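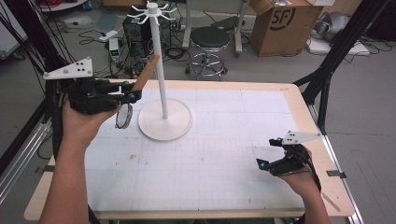 Mug trees and other commitments

November 20, 2018 | by Hanna Ostapchuk
2 min read

I have given up on the mug cupboard. It was never much of a cupboard, more a holding pen with a hinge, and in February it dropped a handle on my foot. Only the handle. The rest of the mug stayed up there looking smug.

So now there is a mug tree. White, tall, round base, a ring of curved hooks at the top like a coat rack for very small guests. Kenneth says it looks like something from a dentist's. Kenneth drinks out of a jar, so his vote has been noted and filed.

Before it went anywhere near the counter I wanted to know how much room it would eat, and for that I like a big sheet of white paper with a faint grid on it. You stand the thing up, shuffle it about, put something round and pale near the edge to stand in for the kettle, and argue. The paper picks up every speck and smudge going. I've stopped minding. A clean planning sheet belongs to someone whose kitchen is already finished.

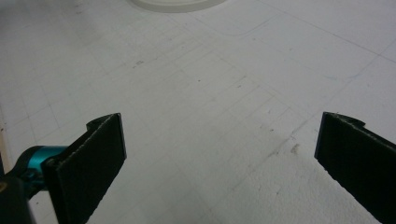 What's allowed on the tree

Lev's enormous soup mug is out, on grounds of physics. The Salska souvenir one is out on grounds of taste, though I've been told it's coming back. The good grey ones may hang, colour permitting, if people remember to put them on opposite sides.

Next job is the tea towels, which have been living on the oven door since we moved in and would prefer to be left alone.

© Hanna Ostapchuk | Contact | Back to top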